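3.2 Household interviews and the drying of bed linen

The second part of the study was done in Buvitz, a town with cold winters and old apartment houses. We visited 40 households in August and asked them to keep a diary of their bed linen for 14 days. Each household wrote down when the sheets were washed, where they were hung, and when they were put back on the bed. The interviews were led by Veronika Trummer and Yen-ting Wan, and each of them lasted 60 minutes.

Most of the people we met dry their sheets indoors, also in summer. The reason they gave most often was the lack of a shared yard. Some of them told us that the neighbors do not like to see laundry on the balcony – a point which was also made by Siu and Cheung in their earlier work on Jerotum. In the older houses the attic was once used for this purpose, but many attics are now apartments.
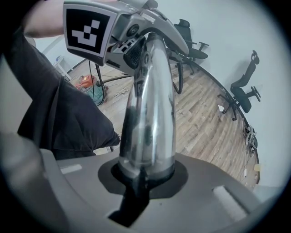 Figure 4. Polished metal tube and grey base.

Why do sheets dried indoors need more time in the older houses? The rooms are small and the windows are kept closed for most of the day, so the moist air has no way to leave.

The diaries support this. In the houses with a window in the bathroom, the sheets were usually back on the bed on the same day. In the other houses they often stayed on the rack until the next evening, and the households in question owned more sets of linen. We did not ask about the price of the linen, which we now regret, as it would help to explain why some families buy a third set and others do not.

One more remark on the method is needed. The diary form was first written by Shih-chieh Kan for a study of table linen, and a few questions did not fit our subject well. The question on ironing was left empty in many diaries. We treat these answers as missing and not as a sign that the sheets were not ironed. A shorter form, with one page for each wash, was used in the third part of the study, and its results are given in Section 3.3.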